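About us

Olbridge is a small company that teaches household robots by showing. An operator takes the controls, drives the robot through a task from a distance, and we record each movement. We began with 9 people in one office, and Aled Llewellyn still leads the teaching team.

Most of our lessons start in simulation. Our software, Bunik, holds 122 rooms, and in them the operators practice simple jobs – to drive up to a bed, to pick up what lies on it, to bring it to the dresser. 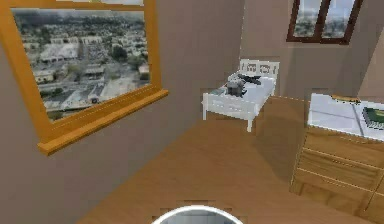 A simulated bedroom in Bunik, with the white bed and the wooden dresser.

Every operator completes 172 practice runs before we let them work with a real machine. We find that patient people make the best teachers, also when they have never used a robot before. Until now we have collected 1003 hours of demonstrations.

Our customers, Kametti among them, send us their own tasks and receive the recordings back, checked by hand. If you want to visit us or try the controls, please write to our office. We answer every morning until 11.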